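4.2 Listing Text and Time on Market

The second part of the analysis deals with the written text of residential sale listings and its relation to the time a property stays on the market. The listings were taken from Trinar, a regional portal that carries advertisements from both brokerages and private sellers. Each record holds the free-text description, the asking price at first publication, the floor area, the number of rooms, and the dates on which the listing was opened and withdrawn. Withdrawal is treated as a proxy for sale. The limits of that choice are discussed in Section 5.

Listings shorter than 15 words were dropped, as were those in which the text only repeated the structured fields. Duplicates were a larger problem. A single house is often advertised by two or three brokerages at once, with the same photographs and slightly different wording, and the portal assigns each version its own identifier. Records were merged when street, floor area and room count agreed and the asking prices differed by less than 5 percent. The merged record kept the earliest opening date and the latest withdrawal date, and its text was taken from the version published first.

A set of 200 descriptions was then drawn for manual coding, stratified by district and by property type. The coding scheme follows the one used by Todorova in an earlier study of rental advertisements, with changes to suit sales. It separates four classes of statement: measurable features of the building (rooms, area, year of construction), features of the plot (garden, parking, outbuildings), location claims (distance to shops, water or transit), and evaluative language with no factual content. A sentence could belong to more than one class. Phrases such as "quiet street" were coded as location claims where a street or district was named, and as evaluative language otherwise.

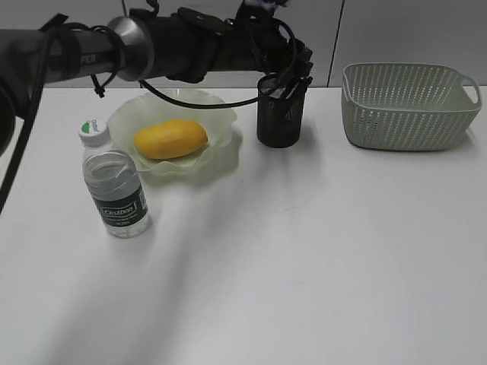 Figure 3. Black gripper positioned over a mesh cup on a white tabletop.

Two coders worked independently through the full set. Disagreements were concentrated in two places. The first was the treatment of potential, as in "possibility to convert the attic" or "room for a pool." Such statements describe something that does not exist at the time of sale, yet buyers may treat them as a feature of the property. They were placed in a separate subclass under plot or building features, depending on what was to be altered. The second was the use of ranges for room counts. Sellers sometimes count a passage or a glazed porch as a room, and the text may give a higher number than the structured field. In these cases the field was used for the regression and the mismatch was recorded as its own variable.

Time on market was modeled with a proportional hazards specification. Controls included the logarithm of asking price, floor area, district, property type and month of first publication. Listings still open at the end of the observation window were treated as censored. Because price and text are set by the same person at the same time, the coefficients on the text variables should be read as associations. A seller who expects a slow sale may write more, and a broker with a house in high demand may see little need to write at all.

The share of evaluative language had a weak negative association with the hazard of withdrawal once district was controlled for. Without the district terms the association was stronger, which suggests that part of the raw effect reflects where brokers use such language most. Expensive districts had longer descriptions and a greater share of evaluative sentences. They also had slower sales, in line with the smaller number of buyers at those prices.

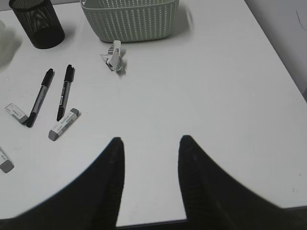

Does a longer description go with a faster sale?
Length by itself had little association with time on market; the number of measurable features named in the text carried most of the difference between short and long descriptions.

The mismatch variable behaved differently from the rest. Where the text claimed more rooms than the structured field, the listing stayed open longer, and the difference held in every district with enough records to test it. One reading is that buyers who visit on the strength of the text find a smaller house than they expected and do not make an offer. Another is that sellers who overstate the room count also overstate the price. The asking price per square meter was higher in the mismatched group, so the second reading cannot be set aside. Separating the two would need visit records, which the portal does not hold.

Statements of potential showed no clear pattern. They were more common in listings for detached houses on large plots, and within that group the estimates had wide intervals. The same is true of claims about parking, although in the two central districts any mention of a private space was associated with earlier withdrawal. Outbuildings were mentioned too rarely in town to be modeled and are reported for the rural districts only.

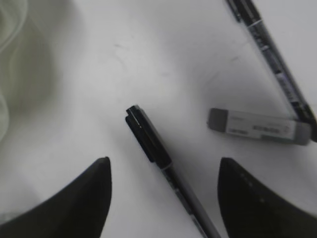 Figure 4. Two black marker pens and an eraser on a white surface, with gripper fingers in the foreground.

Three checks were run on these results. In the first, all private sellers were removed, leaving only listings placed by brokerages. The signs of the coefficients did not change, and the mismatch effect became somewhat smaller. In the second, the merging rule for duplicates was tightened so that prices had to agree exactly. This raised the number of records and shortened the measured time on market, as expected, but left the ordering of the text variables intact. In the third, listings first published in May were left out. Brokerages on the portal tend to refresh old advertisements in that month, and some reopened listings cannot be told apart from new ones.

A further check on individual brokerages was limited by their size. Only 11 had enough listings for separate estimates. Among these, Urkaline and Vallitus use fixed templates in which the building features always come first, so the variation in their texts is small and lies almost wholly in the closing paragraph. Their listings were kept in the main model, and a version without them is given in Appendix B.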